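Filed under: rooms with one bed, one sofa and no excuse

# How to clear the floor of a small bedroom before you do anything else

My sister-in-law asked me to write this down after I tidied the back bedroom at the Katiyar flat, a room I have now rescued 14 times. It's small, it's carpeted, and guests treat the strip between the bed and the sofa as a kind of public trash can with no sides. The method below is for wrappers, bottles and paper bags. If your floor has worse on it, you want a different page.

## What you need

- A small round trash bin, or just the bag if the bin has wandered off
- One black bag that's bigger than the bin
- Somewhere to put phones, tape, chargers and other things that are not trash but will try to become it

## Steps

1. **Line the bin properly.** Fold the edge of the bag out over the rim, all the way around. A bag that sits politely inside the rim will collapse on the first bottle. My friend Narendra Nigam spent years dropping wrappers between the bag and the bin, where they formed a sort of archive.

2. **Take the bin to the trash.** I know people who carry each wrapper across the room separately, like a courier. Pick the bin up by the rim and bring it to the mess. Tilt it toward you if you're working low.

3. **Start with what's nearest your feet.** You will otherwise step on it. Paper bags hide well on beige carpet and make a dreadful noise.

4. **Empty bottles before they go in.** Check the cap too. A mouthful of old water in the bottom of a trash bag finds its way out on the stairs, every time. If your building recycles, stand the bottles by the door and try to remember them.

5. **Squash the shiny wrappers.** They spring back, and a bin full of chip bags is mostly air. Push down with the flat of your hand, or with a shoe if you've seen what's in there.

6. **Do the far one.** There is always a single wrapper out in the middle that you've been walking around for 8 minutes. It doesn't count as clean until that one's gone.

7. **Now look up.** Bedding goes back on the mattress, pillows go to the head of the bed, and the sofa throw gets pulled straight. Leave this until the floor's clear, or you'll be kneeling on your own duvet. Coil any loose cord on the nightstand and check the open shelf underneath, a favorite place for cups.

8. **Vacuum.** The tiny pale specks don't pick up by hand. I've tried. If the carpet has darker patches, those are a job for another afternoon and a bottle of something with gloves on the label.

## A word about the sofa

Don't sweep everything off the seat into the bag because you've got momentum. Margarida Patrício once threw out a phone charger, a house key and half a sandwich in one motion, and only went back for the sandwich. Move the keepers to a drawer first.

If you stop to read the wrappers, add ten minutes. 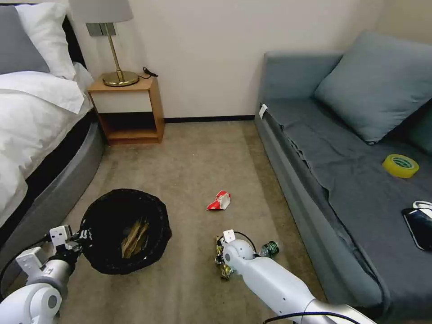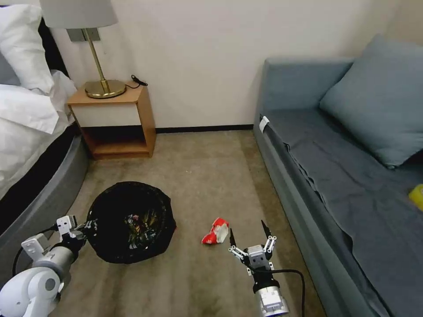
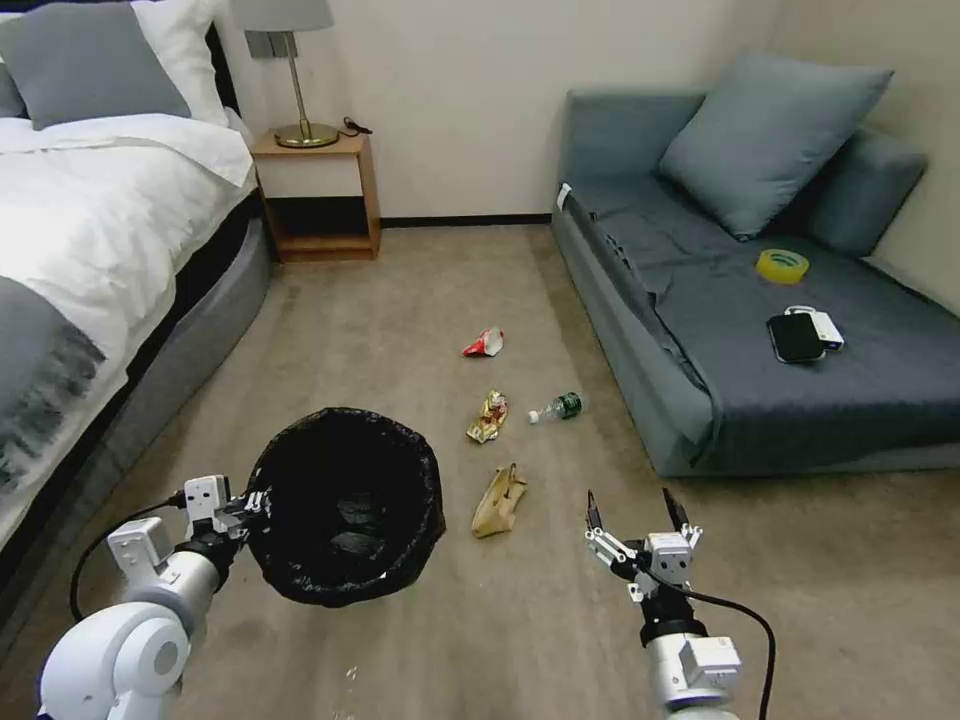
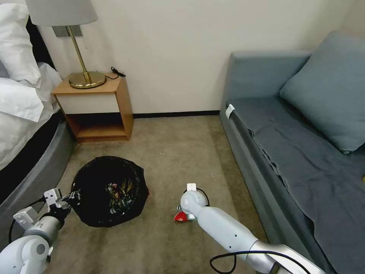 *The back bedroom, bed on the left and carpet down the middle.*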